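Getting Ready for the First Year of School: Tips for the Kitchen and Hallway

Most of the work of starting school happens at home, between the alarm and the front door. These tips came out of our spring meeting for new kindergarten families and have been tidied up a little for the website.

Do the lunchbox the night before. Pack everything that keeps, put it on the lowest shelf of the refrigerator, and leave only the sandwich for the morning. Children eat more of a lunch they have helped to pack, even if all they did was choose between an apple and a pear.

Practice with the real containers. Many lids that look easy are too stiff for a five-year-old. Have your child open and close every box, bottle and wrapper at the kitchen table over the summer. If a lid needs a grown-up, don't send it.

Keep portions small. The lunch period is short, and the first weeks are loud and distracting. Half a sandwich, some fruit and one other thing is plenty.
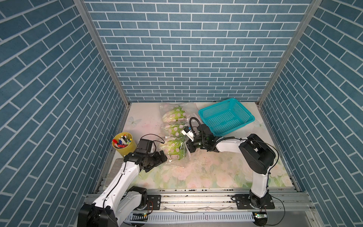
What should I do if my child won't eat vegetables at school?

Serve them at dinner and leave them out of the lunchbox for the first month. Once the routine has settled, add one small piece of something your child already likes and say nothing about it if it comes home again.

Label everything. Use a laundry marker on the inside of coats and sweaters, and write the last name as well as the first. Shoes need it too - put the name under the tongue, where it doesn't rub off. Kanokwan Khamphan in the school office keeps the lost and found, and anything with a name on it goes back to the classroom the same day.

Set up one spot by the door. Two hooks at your child's height are enough, one for the coat and one for the backpack. Put a shallow tray underneath for shoes and a folder for papers that need signing. Empty the backpack every afternoon.

Buy a plain water bottle. A 680 ml bottle is heavy when full, so fill it halfway. Wash the straw and the seal separately and let them dry overnight with the lid off.

Run through the morning before it counts. Try it on a Tuesday in August, with clothes, breakfast, teeth and shoes, and see how long it takes. Add ten minutes to that.

Spare clothes go in a zip bag with the name on the outside. Send underwear, socks and pants - a shirt is rarely needed. Check the bag again after winter break, when the pants will be too short.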